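The Dobos Account

1. Friday

My uncle left me three things: a coat, a debt, and a computer that wouldn't turn on. The coat fit. The debt was 1,980 to a man named Dobos, and the computer, according to my mother, was where the proof was that he'd already paid it.

"He wrote everything down," she told me on the phone. "Your uncle wrote down what he had for lunch."

So on November 8, 2019 I put the thing in the back seat, buckled it in (don't laugh, there's a hill) and drove over to Radosław Ostrowski's shop in Mestavura. Radosław used to play cards with my uncle and lost to him for years. He took one look at me standing there in the old man's coat and had to sit down.

"You scared me," he said. "You walk like him too."

He told me to leave it with him and come back after supper, and he wouldn't talk about money.

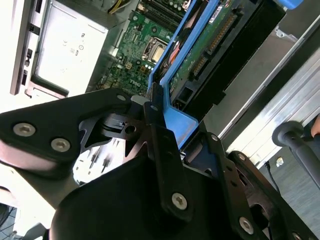 2. Supper

I went across to the Zuver, which is a diner that thinks it's a restaurant, and who do you think was in the corner booth? Dobos, eating soup. I'd only ever seen him at funerals. He waved me over like we were cousins.

"I'm not a hard man," he said. "Give me 100 a month. Start in August if you want."

"What if he paid you?"

"Then he'd have told somebody."

That got to me, I'll admit it, because my uncle never told anybody anything. He was married for two years before my mother found out! I ordered the dumplings and listened to Dobos explain how they'd gone in together on a boat called the Emitz, how they'd fought over what color to paint her, how she'd sunk at the dock one night with nobody in her but a cat. The cat was fine. The cat lived with Dobos after that. 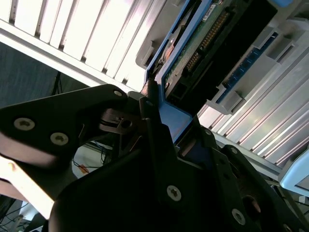
He missed him, is what I figured out somewhere around the coffee. He kept calling it "our boat." He paid for my dumplings and left before I could argue, and I sat there with my hands in my uncle's pockets, feeling like a crook and not knowing which of us I was supposed to be robbing.

There was a ticket stub in the left pocket, and a button. I'd checked those pockets before. I guess I hadn't checked them very well.

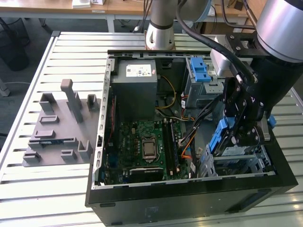 3. The Lunch File

Radosław had the lights on and the kettle going. He'd found it, a file called Lunch, and it was just what my mother said, years of it. Ham sandwich. Ham sandwich. Soup, too salty. And then, tucked in between a herring and a fried egg: "Gave D. 700. He cried, so I didn't ask for a receipt."

Farther down there was another 426, and after that a line that only said, "D. says we're square if I come by on Sundays. Pea soup."

I read every Sunday after that one. Pea soup, all the way to the end.

Radosław printed me the page. I folded it up and put it in with the button, and I drove home the long way, past Dobos's place. His kitchen light was on. I parked, and the cat watched me from the window the whole time I was coming up the steps.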